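Taped grids on the big table, second version

The first grid I laid on the big table lasted until May. It was masking tape directly on the bare top, and every time a strip came up it left adhesive behind, which then collected dust along exactly the line I was trying to keep clean. I spent an evening with a scraper and a rag and decided the next one would go on a sacrificial layer.

The second version is brown covering over the whole working area, with dark blue tape on top of that. The covering is held down at the perimeter only. Gluing the middle would have defeated the purpose. If a cell gets torn or stained, the covering can be cut out along the tape lines, a fresh piece dropped in and the lines re-taped. Total outlay was 49 dollars, most of it tape, and 2 evenings of work.

Notes on the tape. I tried a roll from Drumetti first. Good adhesion, but it stretches as it comes off the roll, and a stretched strip shrinks back overnight and pulls away at the ends. The Kollár tape stretches less and tears square. Lay it slack, pin one end, sight down the line, then press from the middle outward. Crossings are simply overlapped. I considered cutting them flush with a knife, and did two that way, and the ends lifted within the week.

Layout was done with a steel rule and a pencil. I marked both long sides first, then joined the marks -- never measure each line from the previous one, or the error accumulates. Odette Hamel checked my marks from the opposite side and found one that was off by 2 mm. It was the first one I had made. I moved it and rechecked the rest of that side.

Working rules for the surface are short. Small items go in a bin or on a plate, and anything with a cable stays on the white side surface. Plates may sit on a line. I originally wanted everything centered in a cell, but that turned out to be fussy and gained nothing, so a position is now written down as a row plus the nearest line.
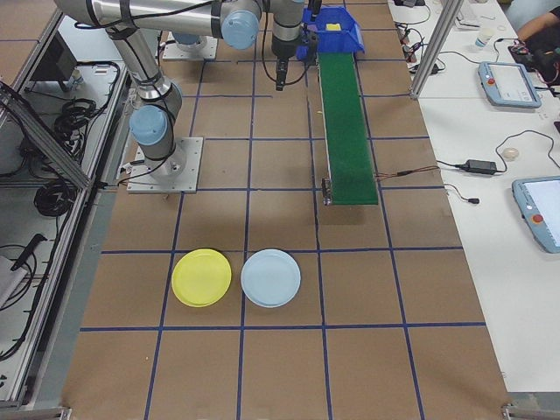
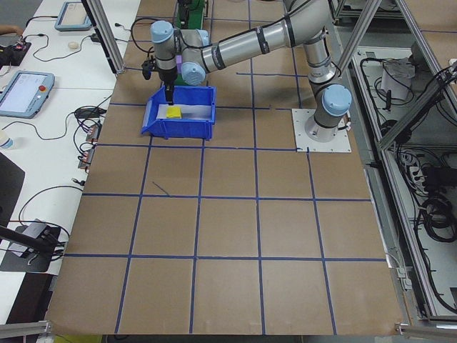 Does the tape need to be replaced on a schedule?

Replace a strip when an end lifts or the edge starts to fray, and leave the others alone. A full re-tape disturbs the covering and means measuring everything again.

A few remaining items, in no particular order.

Cleaning is a dry brush only. I tried a damp cloth on an offcut of the covering and it cockled within minutes and did not flatten again when it dried. Crumbs of material get under a lifted tape end if the brush is dragged across the line, so brush along it.

Natalia Cervantes asked for labels on the rows. I printed a set and have not stuck them down. The label stock from Kuvmont has a permanent adhesive, and I would like to find a removable one before committing. In the meantime rows are numbered from the near edge, which everyone has managed to remember.

The offcuts are rolled and stored under the bench with the remaining tape. There are 27 meters left on the current roll, going by the log sheet, which should cover repairs through the winter.

Next job is the seam along the far edge, where two pieces of covering meet and one sits slightly proud of the other. I will probably trim it back and run a wider strip over the join.

Last updated: August 3, 2019

Contact | © Oltodside workshop notes | Back to top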